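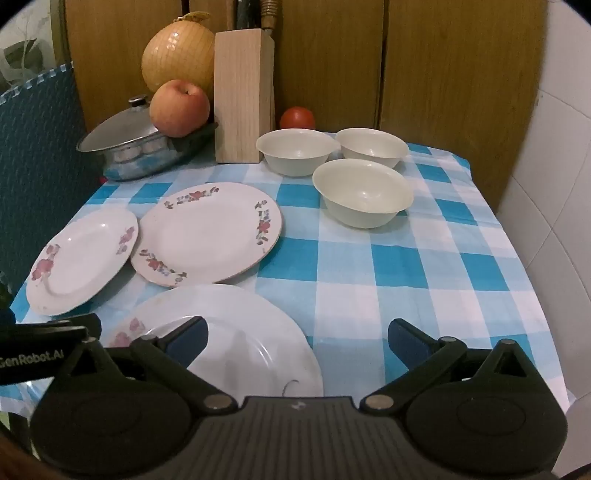

Moved from the dish room to "table tasks" - is this normal, and should I be asking for more money?

Posted in Work & Jobs > Automation

I've worked for Tondlow for seven years, mostly dish room and setup for their cafeterias. In October they signed on with Monex, who are building a robot arm that's supposed to clear and set tables, and a few of us got asked if we wanted to switch over and help train it. I said yes because my back is shot and it's a sitting-down job half the time.

So now my shift is me with a gripper in each hand, and I do everything through those. Pick up the plate, set it down, move the bowl over, lid off the pot, lid on the pot. Then somebody mixes the table up and I go again. I wear out faster than I thought I would! You don't notice how much your fingertips do until you're trying to get hold of the rim of a plate with two pads. My forearms are killing me by lunch.

The people are nice and it's quiet, which I like. But I have three things bugging me and my supervisor just says "we'll see":

1. My title and pay are still dish room. Is that how other places do it?
2. Nobody has told us what happens when the robot is good enough. My coworkers who stayed in the dish room are kind of giving me looks, like I'm training their replacement, and maybe I am.
3. The arm and wrist thing. Is there a trick?

I'm putting up what one of my tables looks like so you get the idea. Plates on the left and front, bowls on the right, covered pot in the back with the fruit and the wood block, and there I'd be with the grippers open, nothing in them. It's a small table and the plates are close enough to touch, so getting one without bumping the other is a whole thing. 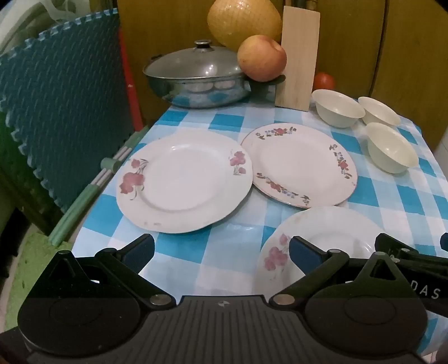
3 replies - sorted by most helpful

Reply 1 - marked helpful by 14 people

I did this for a little over a year at Foulkes, folding and kitchen stuff, so pretty close to yours. I'll go in your order.

Pay: they kept us on our old titles too, until a bunch of us wrote down what we did all day and took it in together. Don't call it "helping out with the robot." Write down the hours, what you're asked to do, whether you're showing new people how to do it (that's training staff, and it counts). We got a new title and a bump out of it. Not huge, but it went on my resume and that mattered more later on.

The replacement question: ask it in writing. I wish I had. At my place the arm ended up doing one boring part of the job, and somebody had to stand near it and fix what it dropped or set down crooked. Fewer people on nights, same number on days. I'm not going to tell you nobody lost hours, because two people did. I'd ask whether you can go back to your old job if the project ends, and get that in an email before you ask about anything else.

The looks get better if you talk about it. I brought one of the grippers down to the break room (I asked first) and let folks try to pick up a spoon. Everyone was terrible at it and we had a good laugh - after that it was just my weird job.

Wrists: stop squeezing so hard. Everybody does it at first. Let your elbows hang down, and get the table lowered if it can be. For plates I come in low at the edge, and if two are touching I slide one away a bit before I try to lift. Also switch tasks. If they've got you on plates all morning, ask for bowls after the break. And report the forearm pain now, on whatever form they have, even if it seems like nothing.

Reply 2

Same kind of setup at Damico but we rotate every 2 hours and no one does it all day. Ask about that. I wouldn't bother with the wrist braces, they got in my way.

Reply 3

robots are going to take it anyway, take the sitting job while its there. my cousin's warehouse did this whole thing and they're still hiring lol

Comment from the original poster

Thank you, the first one especially!! I wrote up my hours last night and I'm embarrassed I never thought to. Sliding the plate over first helped right away, I was trying to yank them straight up like I would with my hands. Asked about rotating and my supervisor said "we'll see," but she did write it down this time. I still don't have an answer on going back to the dish room if this ends. I'm sending that one by email tomorrow, and I'm going to ask if I can borrow a gripper for the break room.

Reply to original poster

Good. Keep a copy of the email somewhere that isn't your work account.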